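4.2 Speed of payment and survival of sole traders
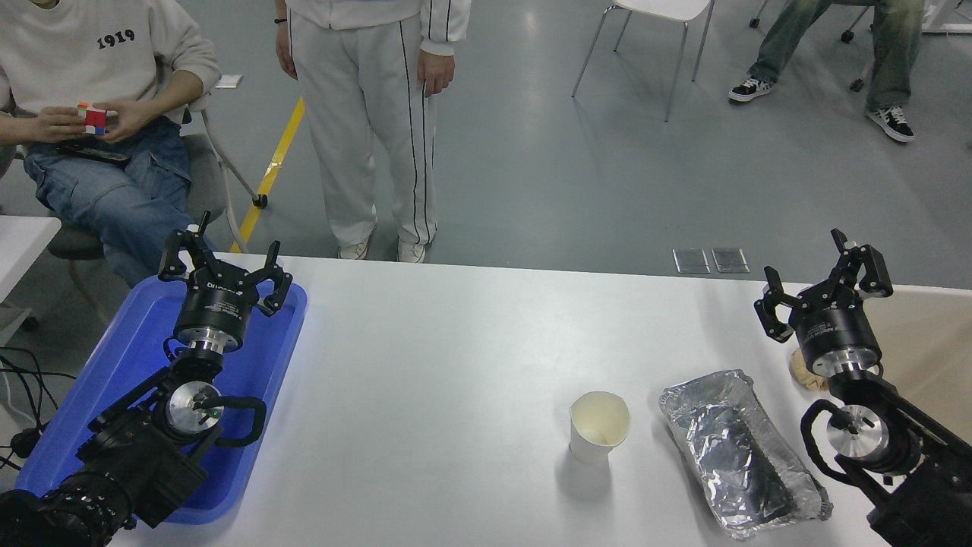
Did a faster grant keep more sole traders in business? In the Rernoldale sample it did, though the effect was small and was confined to traders with less than two months of savings.

We use the 1,647 applications handled under the Cordeiro scheme, matched to the trade register kept by Prundico. A trader counts as surviving if the registration was still active in November. Of the full set, 340 applications were paid within 3 working days; the remainder form the comparison group. Waiting time depended mainly on the order in which forms reached the office, and we treat it as unrelated to the health of the business once sector and prior turnover are held fixed (Rweyemamu and Prado).

Figure 2. Share of registrations still active, by waiting time and level of savings. Bars show standard errors clustered by sector.

Two limits apply. The register does not record traders who stopped work but kept their registration, so survival is overstated in both groups. Income from side jobs is also missing, as the Tokard survey asked only for the main trade.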